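圆餐桌选多大直径合适？小户型求建议

楼主 灰瓦片
餐厅那块地方进深不大，一边靠墙一边是过道。看中两张，Monus的原木色圆桌3750元，Standel那张便宜363元，但是桌面薄一点。平时两个人吃饭，过年会来客人。圆桌还是方桌？

2楼 南门豆浆
两个人住就买方的，靠墙放，过道能多出一截。圆桌四周都得留空，靠墙那一面坐不了人，等于浪费。

3楼 Sanari_88
不同意楼上。圆桌没有角，过道窄的时候走路不磕腿。我家就是浅色木纹的圆桌，用到现在没后悔过。 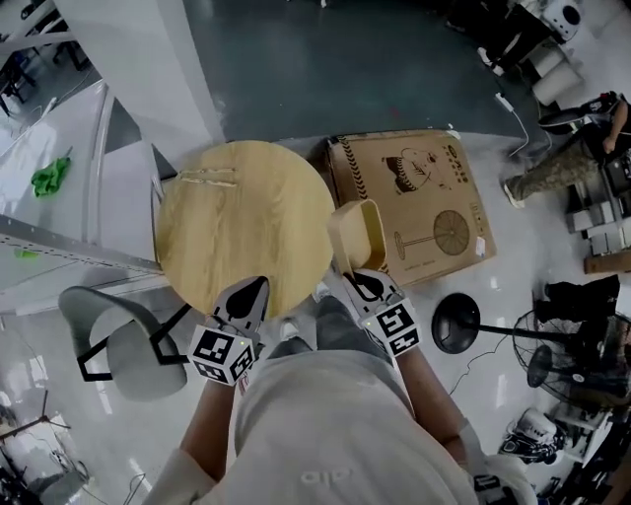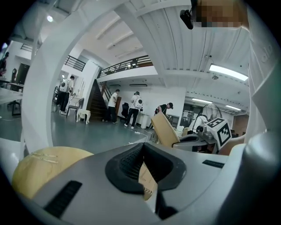 直径不要贪大，先在地上用胶带贴个圈，椅子拉开坐一下，再从旁边走两趟。我当时贴了才发现原来想买的那个尺寸过不了人。

4楼 南门豆浆
胶带这个办法可以。但是浅色桌面容易留印子，热碗直接放上去会发白，楼主做饭多的话要考虑。

5楼 Sanari_88
垫子总要用的，深色一样会烫坏，还显灰。

6楼 一斤半
看桌脚。四条腿的圆桌加人不方便，中间独脚的好塞椅子，但是便宜的会晃。去店里用手压一下桌边就知道。

7楼 灰瓦片
Monus是四条腿，Standel是独脚。晚上回去贴胶带试试。有人用过折叠圆桌吗？

8楼 一斤半
用过，铰链那里有缝，米粒掉进去很难弄。一年来几次客人的话，不如另买一块圆台面，平时立在门后。

9楼 南门豆浆
台面也占地方。我还是投方桌，两头能拉开的那种。

10楼 灰瓦片
贴过了，圆的能过人，椅子全拉开有点勉强。周边店里再去压压桌边，一月之前定下来。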